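드룰테로(Drultero) 주방가전 제품회의 회의록

일시: 2022년 11월 15일 오후 2시
장소: 올스테드관 3층 소회의실
참석: 하비 볼리외(진행), 센틸 사스트리(설계), 렐루 에네(품질), 윌프레도 탈라베라(구매)
불참: 에밀리안 프레다(영업, 서면 의견 제출)
기록: 렐루 에네

1. 전회 회의록 확인
8월 회의록을 수정 없이 승인함. 당시 미결이던 전기포트 뚜껑 경첩 건은 도면 변경이 끝나 종결 처리함.

2. 라즈푸트(Rajput) 커피 그라인더 반품 현황
출고 이후 접수된 반품은 57건. 분쇄도 조절 링이 헛돈다는 내용이 가장 많고, 원두통 뚜껑이 잘 안 닫힌다는 내용이 그다음임.
렐루 에네가 반품품 20대를 분해한 결과를 보고함. 조절 링 안쪽 걸림턱이 마모된 제품이 대부분이었고 모터 이상은 없었음. 마모된 제품은 모두 초기 금형에서 나온 링을 쓰고 있었음.
센틸 사스트리는 걸림턱 높이를 올리는 안과 재질을 바꾸는 안을 같이 냄. 재질 변경은 식품 접촉 시험을 다시 받아야 하므로 일정이 밀린다는 의견이 있었음.
결정: 걸림턱 높이 변경을 먼저 진행. 재질 변경은 다음 회의에서 다시 논의.
담당: 센틸 사스트리

3. 토스터 전원 코드 길이
에밀리안 프레다의 서면 의견: 판매점에서 코드가 짧다는 말이 계속 나옴. 현행 길이로는 조리대 안쪽 콘센트에만 닿는다고 함.
하비 볼리외는 코드를 늘리면 바닥면 감개에 다 들어가지 않는다고 지적함. 감개 홈을 깊게 하는 방법이 있으나 바닥판 금형을 손봐야 함.
윌프레도 탈라베라가 두 가지 길이로 견적을 받기로 함. 결론은 견적을 본 뒤에 내림.
담당: 윌프레도 탈라베라

4. 브릴티어(Briltier) 부품 공급 건
브릴티어에서 블렌더 칼날 조립체의 최소 주문 수량을 200개로 올리겠다고 통보함. 현재는 125개 단위로 발주 중임.
창고 여유는 있으나 칼날 규격이 내년에 바뀔 수 있어 재고로 남을 우려가 있음. 단가 인하 없이 수량만 올리는 조건은 받기 어렵다는 데 의견이 모임.
결정: 현행 수량 유지를 요청하고, 거절될 경우 분할 납품 조건을 제안.
담당: 윌프레도 탈라베라

5. 사용설명서 개정
세척 항목의 문장이 길다는 지적이 있어 번호를 매긴 순서로 바꾸기로 함. 칼날 분리 전에 플러그를 뽑으라는 문구는 첫 줄로 옮김. 보증 기간 표기는 겉표지에서 빼고 마지막 장에만 둠.
렐루 에네가 초안을 회람하고, 각자 의견을 메일로 회신.

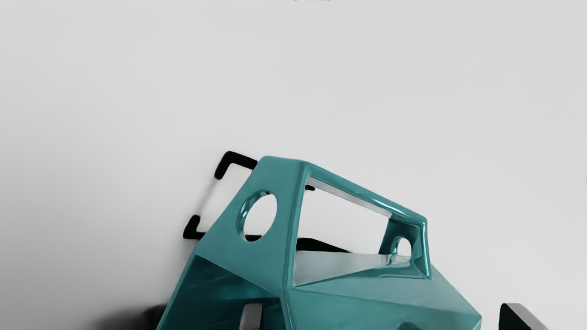

6. 기타
시험실 저울 교정 기한이 지났음. 렐루 에네가 외부 업체에 접수함.
시제품 보관 선반에 이름표 없는 물건이 많음. 각자 자기 것에 이름과 날짜를 적을 것.
하비 볼리외가 내년 전시회 참가 여부를 물었으나 영업 쪽 의견이 필요해 보류함.

7. 다음 회의
일정은 윌프레도 탈라베라의 견적이 들어온 뒤 메일로 공지. 안건은 그라인더 링 재질, 토스터 코드, 브릴티어 회신 결과.

오후 3시 40분 폐회.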